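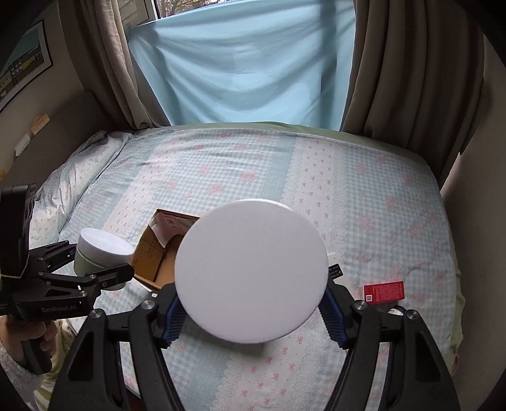 Digest no. 56, page 2

From: Eetu Aaltonen
To: packing-floor list
Subject: Re: what happens to the lid people?

Hello all,

Thank you for the long message last night, and to everyone who wrote to me off the list as well. I was going to answer each of you separately, but most of you asked the same thing in different words, so let me try it here where we can all read it. Quoting first, so that the people who joined in February know what we're talking about:

> I packed jars for Fillico before I came to Mululik and I have heard
> "it will only take the boring part" before. At Fillico the boring
> part was my job. So I'd like somebody to say plainly which tasks the
> Sirano line is meant to do, and what the rest of us will be doing at
> 6:30 in the morning when it is doing them. Also, is it true that
> those of us demonstrating with the hand grippers get pulled off the
> normal rota, and is that paid the same?

All fair. I'll start with the last bit, as it's the easiest. Yes, it is paid the same, and the breaks are the same. A demonstration shift is 30 minutes on and then a proper rest, and if your wrists complain before that, please stop and say so. I did a few rounds myself and was surprised how tired my thumbs got from holding a jar in one gripper and its lid in the other. You feel like a beginner again at something you've done with your bare hands for years!

As for the tasks: the plan I've been shown covers jars, lids and small cartons. Lids are the hard part, the big white ones most of all, because once you hold one up you can hardly see what's behind it. Anything with loose paper folded inside the box stays with people for now, and so do returns, and so does checking. Kozłowski, who are doing the installation, would like checking to move over too at some point. I told them I wouldn't agree to that on anybody's behalf, and I'd like us to have talked it through properly before they ask again.

What it changes for the 21 of us on mornings is harder to answer, and I don't want to make it sound nicer than it is. The lidding bench will get smaller. I have it in writing that no one loses hours this year, and I've asked for the same about next year and have no reply yet. There will be more work setting up and clearing jams — some of you will like that, and some of you have told me very clearly that you won't. Those who would rather stay on hand packing should write to me, even just one line, so I can take actual names into the meeting.

One small request from the demonstration side: please keep doing it the way you really do it. If you tilt the jar, tilt it. A couple of people have been tidying up their movements, and then it learns a way of working that none of us use.

I'll bring the rota printouts to the break room at 2, and there will be coffee, and my sister's buns if she has remembered.

Warmly,
Eetu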